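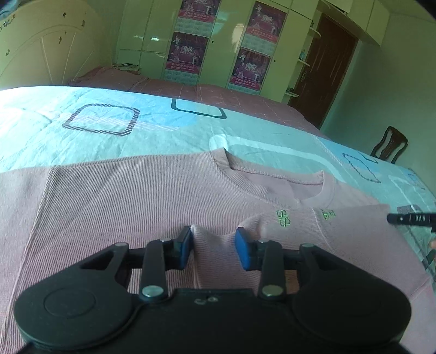
Skurness Reserves are the second team of Skurness, a semi-professional association football club. They play in the Ornon Combination, a regional league for reserve and development sides, and use the club's training ground for most home matches. The ground has one covered stand and a capacity of 3,000.

History

The side was formed to give match practice to first-team players who were returning from injury or had lost their place. It was withdrawn from competition for 2 seasons when the club could not cover travel costs, and came back as an under-23 team. The Combination later dropped its age limit, and the present name was adopted.

Squad rules

Most of the squad comes from the club's academy. League rules allow up to five overage outfield players and one overage goalkeeper in each match. Players on loan from other clubs may appear only if their parent club agrees in writing. A player who makes 100 appearances for the reserves is given a testimonial match, usually played in July.

Honors

Ornon Combination: winners 2
Bimus Cup: runners-up 1

Kit and sponsorship

The reserves wear the same colors as the first team but have a separate shirt sponsor, Bimus, which also backs the league's knockout cup. Away shirts are often carried over from the previous season.

See also

Skurness Academy
Ornon Combination
Þórarinsdóttir Park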